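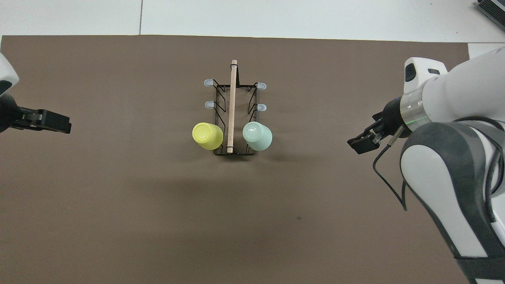
I've moved house six times and hated every one of them, so when I got the chance to sit down with Ilse Weidemann I came with a long list of grievances. Ilse runs Dralorero, a small removals firm with two vans and a very loud kettle, and she laughed at most of them.

"Everybody thinks the sofa is the problem," she told me, pushing a mug across the desk. "The sofa's easy. It's the kitchen that eats your day. People tell me it's nearly done and then I open a cupboard!"

I know that cupboard. I've got that cupboard. So how long should a kitchen take? She reckons most of a day for a family home, and she'd start with whatever you use least (fondue set, cake tins, the good glasses). Plates go in on their edges, never flat, and the heavy stuff goes in small boxes. I confessed that I once filled a tea chest with cookbooks and she winced.

Ilse started out doing office moves with Rachid Gaber, who still drives the bigger van. Their first proper job was an accountant's, 21 desks up three flights with no lift. "Rachid said he'd never do it again and he was back the next morning," she said. "I bought him breakfast for a week."

We got on to quotes, which is where I've always come unstuck. My last move was priced over the phone at 544 pounds and ended up at around 900, and I asked her whether I'd been had.

"Maybe, maybe not. Did you mention the loft?"

I had not mentioned the loft.

"Well, there you go. Get somebody round to look, or do a video call and open every door. Sheds as well. And ask what happens if the keys are late, as that's the bit that costs you – the lads sitting in the van outside, waiting for a solicitor to ring."

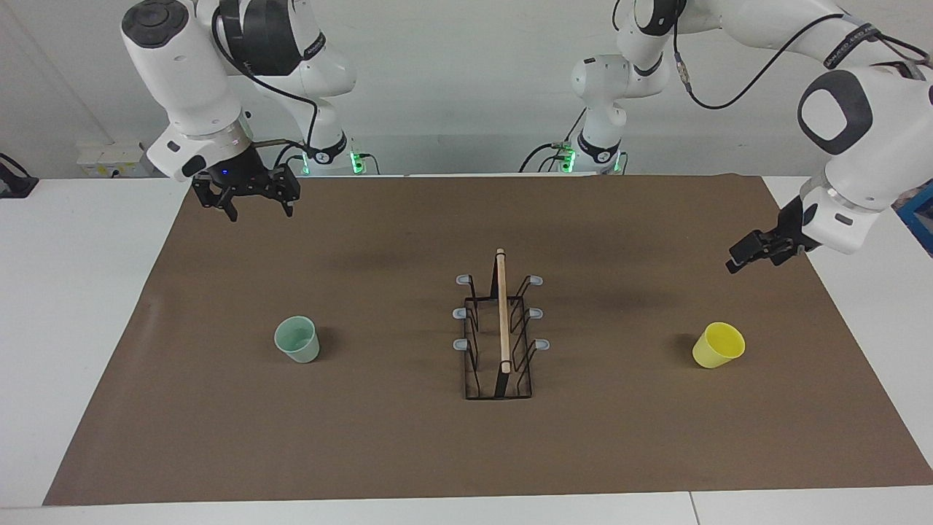 Two arms and a big brown mat on a white tabletop.

August is her busiest month by miles, with everyone trying to get in before school starts. If you can bear to move in the middle of a month, she says, do it, and you'll often get a better price too. She also wants people to stop taping drawers shut on old furniture. The tape takes the varnish off and then it's her phone that rings.

I asked what she'd do differently in her own next move. She thought about it for a good while.

"Label the box with the kettle in it," she said. "Last time it took us until ten at night to find it, and Rachid was unbearable."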